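Keeping the door open: Pankaj Dixit on student exchange, town links and working with Europe

When Pankaj Dixit took over as head of international partnerships at the Favero Institute, the first thing he asked for was a list of every agreement the Institute had signed with a partner abroad. It took his office most of a term to produce one. The final list ran to 249 agreements, of which many had not been used for years.

"Some had been signed at a dinner and put in a drawer," he says. "Others were kept going by a single lecturer who wrote to a friend in Lyon or Bremen every spring. We had no idea which ones mattered to students and which ones only mattered to our annual report."

The Institute has since cut that number to 100, and Mr Dixit is clear that he regards the smaller figure as the more ambitious one. Each of the remaining agreements has a named member of staff on both sides, a small travel budget and a review every second year. Agreements that fail the review are closed by letter, with thanks.

We met in his office shortly before the start of the spring term. The conversation had been arranged to cover the Institute's new policy paper on short exchanges, but it soon moved to the wider question of how public bodies in Britain should work with their European neighbours now that so many of the older arrangements have lapsed.

Mr Dixit does not share the view that little can be done without a new national settlement. "Ministers decide on visas and on money, and both of those are serious matters," he says. "But a college does not need a treaty to pick up the telephone. A town council does not need one either. A good deal of what we lost was lost through neglect, and that is within our own power to put right."

He offers the Sostus network as a case in point. Sostus brings together 16 further education colleges in six countries, and it is paid for entirely by its members. Students in catering, building and social care spend up to three weeks at a partner college, living with local families or in college rooms. The Institute joined as an associate and provides the network with research and training.

The stays are short by design. Under the older schemes, Mr Dixit argues, a full term or a full year abroad was treated as the standard, and anything less was seen as a holiday. That suited university students with savings or with parents who could help. It did not suit a person of nineteen with a part-time job and a younger brother to collect from school.

"We asked students who had turned down a place why they had done so. We had expected them to talk about language. They talked about rent, shifts and who would look after their grandmother. If you offer those students a year, you are in effect offering them nothing."
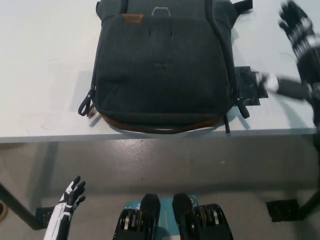
The policy paper recommends that public funding should be open to stays of ten days or longer, and that the cost of a passport should be counted as a proper expense. The second point has drawn more comment than the first. Mr Dixit says he was surprised by the reaction, given the sums involved.

"People wrote to say that a passport is a private matter. I understand that. But for a family which has never needed one, the fee comes before anything else, and it comes months before any grant is paid. We have had students accept a place and then withdraw at that stage. It is a small barrier with a large effect."

Not everyone in the field agrees with the direction he has taken. Till Brandes, who manages exchanges for the Nassar Foundation and sits on the advisory board of Sostus, has argued in public that short stays risk becoming the only kind on offer. Asked about this by telephone, Mr Brandes was courteous but firm.

"Pankaj and I have had this discussion many times," he said. "I support the short visits. My concern is with the finance departments. When they see that ten days is enough to be called an exchange, they will ask why anybody should pay for ten months. In Germany we have already heard that question. There are things you only learn in a country in the winter, when you are bored and the people around you are in a bad mood."

Mr Dixit laughs when this is read back to him, and accepts part of the criticism. The paper, he says, should have said more about longer stays, and a second edition will do so. He remains of the view that the two can be protected together, provided that they are funded from separate budgets.

The other half of his work concerns towns. The Institute advises councils that wish to revive their twinning links, or to end them decently. One of the most active is the link between Ivard and its partner town in northern Italy, which had fallen to an exchange of Christmas cards before the two councils agreed to share their experience of flood planning. Engineers and parish councillors now meet online each month, and in person every December.

"It began with drains," he says. "Both towns sit on a river and both have old culverts. The Italian side has a survey of theirs from 1646, and they were very proud to show it to us. After the drains they moved on to bus services, and then the schools asked if they could take part. I do not think it would have worked the other way round. If you start with friendship as the item on the agenda, there is not much to put in the minutes."

He is cautious about claiming too much for such links. They do not replace access to shared research funds or the freedom to work abroad, and he would like to see progress on both. He also notes that councils under financial strain find it hard to defend any spending on travel, however modest – a difficulty that he expects to grow.

The Institute will publish its guidance for councils later in the year, following a period of comment. Responses are invited from local authorities, colleges and residents' groups, and may be sent by post or through the partnerships office. Mr Dixit reads them himself, usually before eight in the morning, and replies to those which disagree with him first.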